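Blog > Odds and Ends > Will a robot do my recycling?

My neighbour Tove Østergaard asked me over the fence whether she should hold off buying a new dishwasher until a robot can do the lot, and I'm afraid I kept her standing in the cold for ages with my answer (sorry, Tove!). Dishes are one thing, but what I'd really love help with is cardboard. We had a mountain of it in March when we moved to Hirkthorpe, and I still think of it with a shudder.

A box seems such a simple thing until you try to explain it to a machine – the flaps go where they like, the sides bend, and a big sheet has a mind of its own. 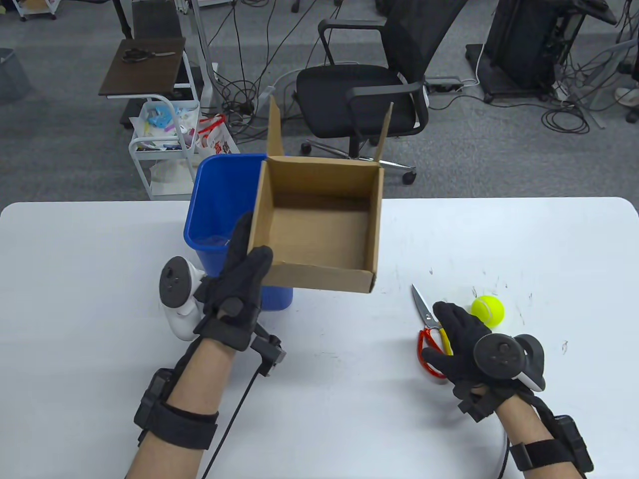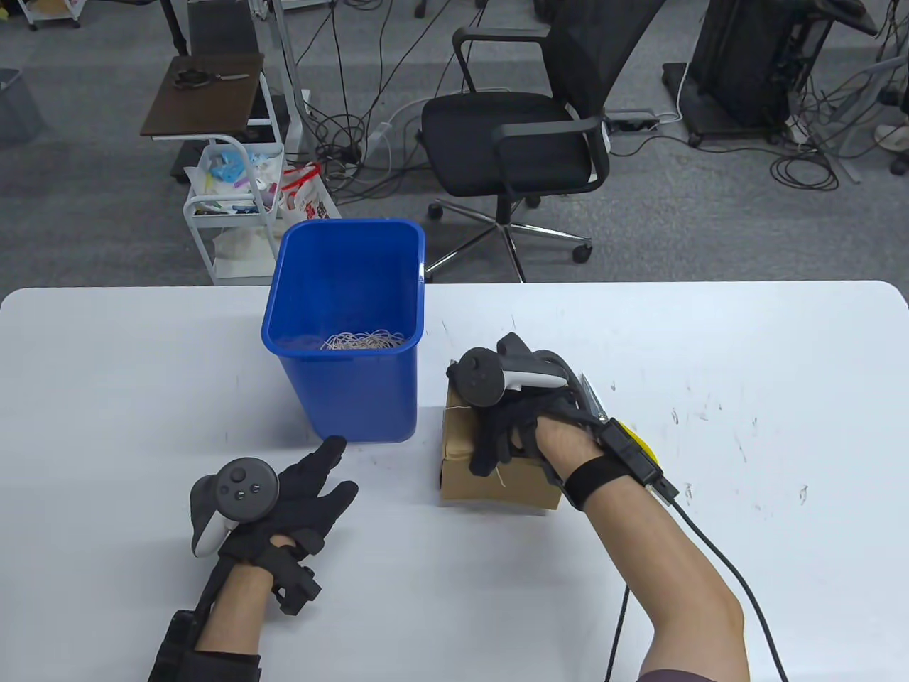

Cardboard, three times over: 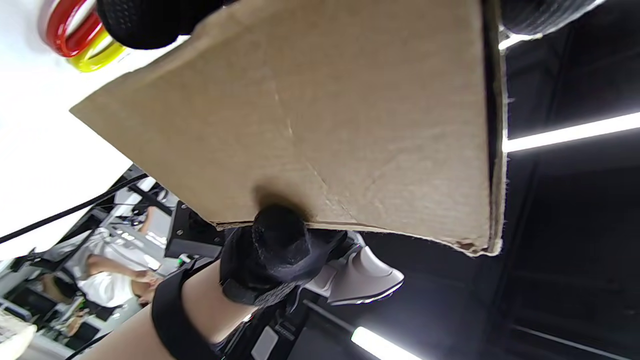
So no, I don't think we're there yet, lovely as it would be. I'd happily trust a machine to carry one box from A to B on a good day, but our hallway with the dog in it is another matter! My guess is that shops and warehouses will get the useful ones well before we do, and I told Tove to buy the dishwasher.

Filed under: Gadgets & Grumbles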